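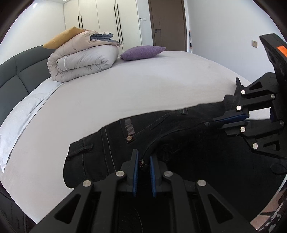 Textile Conservation Workshop, Orkdale
Bench notebook – January, entry begun 9:15 a.m.

Object: whole-cloth quilt, cotton top and backing, wool fill. Dated 1841 in cross stitch at one corner, with the initials of the maker. On deposit from the Rainer family. Condition on arrival was recorded by M. Griffiths and is not repeated here.

Purpose of this entry: to record the wash tests and the first stage of support stitching along the upper edge, and to note two points on which the treatment proposal should be amended.

Wash tests. Test areas were selected on the backing only, near the lower hem, where earlier repairs had already disturbed the original stitching. Deionized water was applied by swab and blotted under light weight. A pale brown stain transferred to the blotter at each site. No movement of dye was observed in the blue thread used for the date. The red thread of the initials bled faintly at the second application, and the test was stopped at once. Full immersion is therefore withdrawn from the proposal. E. Hashemi agrees and has initialed the test sheet.

The surface pH of the backing was low at all sites and lowest at the fold lines. The quilt was evidently kept folded in quarters for a long period, and the cloth along the folds has lost much of its strength. A needle passes through it with almost no resistance. The workshop should advise the family in writing that the quilt is not to be folded again in that pattern.

Surface cleaning. Carried out on the front by low-suction vacuum through a screen, working from the center to the edges. Time taken: two sessions. Loose soil was heavier than expected in the feather border and very light in the diamond ground. A small quantity of plant matter, possibly lavender, was recovered from an open seam and bagged with the object number.

Support stitching. The upper edge is worn through for a length of 88 cm, with wool exposed in three places. A strip of dyed cotton lawn was cut 7 cm wide and laid beneath the worn area. Laid couching was then worked in fine polyester thread at wide spacing. Silk thread was tried first and rejected – it was a closer match in color but caught on the wool. The stitching is complete for the first 18 cm from the left. Tension is even, although the last few lines may sit slightly tight and should be looked at again when the object has rested overnight.

The Modico lamp on bench two flickers when raised to full height. It has been lowered and left in that position. Please do not adjust it until the fitting has been checked.

Supplies. The cotton lawn from Sevov is nearly finished. The remaining piece is sufficient for the upper edge but not for the corner repair. A further length should be ordered undyed, and the dye recipe is on the card inside the back cover of this book. Note that the second bath on that card gives a result too yellow for this object. Use the first bath only and shorten the time.

Amendments to the proposal:
1. Replace immersion with local blotting at the fold lines, subject to a further test near the red initials.
2. Store rolled, face outward, on a padded tube with acid-free tissue. The present box is to be returned to the family empty.

M. Griffiths has asked whether the earlier repairs should be removed. They are coarse but stable, and the thread appears to be of considerable age. Recommendation is to leave them in place and record them on the diagram. Decision pending.

Work stopped at 4:40 p.m. Object covered with washed muslin. Needles counted back into the tin, all present.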